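2021年3月
仿真套件试用记录(Koltness厨房场景包,评估版)

接上次没写完的部分。授权问题已解决,Vamano那边重发了许可文件,旧的那份要从共享目录里删掉,否则启动时会优先读旧的,直接报过期。

本次目的:判断这个场景包值不值得买正式版,替掉我们自己搭的那套台面环境。自搭环境的毛病大家都清楚,物体少,背景单一,策略换个房间就失效。

安装过程没什么可记的,依赖冲突只有一处,渲染库版本要锁死,见仓库里的requirements文件。首次加载很慢,着色器编译完之后正常。单个场景重置耗时2秒,可以接受。

机械臂模型是套件自带的,单臂,二指夹爪,底座装在深色方形立柱上。关节限位与Hunomitz控制接口的默认值不一致,腕部差得最多。先按接口那边的值改了配置,没有动模型文件,升级时不会被覆盖。

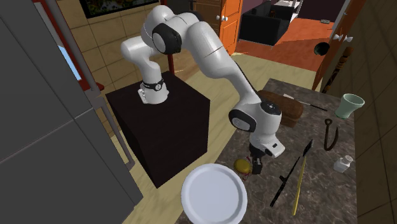
控制频率设为17 Hz,与现有数据集对齐。跑了200个回合的脚本抓取,目标物随机。失败主要集中在两类:

一是细长物体。工具、细杆一类平放在台面上时,夹爪下降到位后指尖先碰到台面,接触力突增,臂体抖动。把下降终点抬高后有改善,但夹持深度不够,提起时容易滑脱。怀疑碰撞网格比可视网格厚,还没核实。

二是盘子。从边沿夹取,盘子会绕接触点翻转,然后穿进台面。缩小物理步长后穿模少了,速度也明显下降。这个应由厂商修,不该让用户调步长去补。

圆形小件和杯子基本没有问题。

渲染质量比自搭环境好得多,台面纹理、墙砖、隔壁房间都有,视觉干扰足够。缺点是光照只有固定几档,想做连续随机化得自己写接口。Lurdes Marinho已经用Python包了一层,能改色温和强度,阴影方向暂时改不了。

日志从第562步开始偶尔丢帧,图像与关节状态的时间戳错开一帧。只在无窗口模式下出现。临时办法是采集端做一次时间戳校验,错开的回合整段丢弃。已给Koltness提了问题单,附了复现脚本,对方回复说会看,没给时间。

和Coutinho那套对比:Coutinho物理更稳,盘子不翻,但场景少,物体资产要另外付费,授权按机器算。Koltness按团队算,我们这种几台机器轮着跑的用法更合适。文档两家都一般,Koltness的接口说明有几处和代码对不上,以代码为准。

暂定意见:先延长试用,不急着签。条件是丢帧和盘子穿模至少修掉一个。报价单有效期到5月,时间够。

待办:
核对细长物体的碰撞网格厚度
腕部限位改完后重跑脚本抓取,与这次结果比较
光照包装层合并到主分支,补注释
问厂商能否导入自有物体模型,格式和单位有什么要求
清理采集目录,无窗口模式下的旧数据先别用来训练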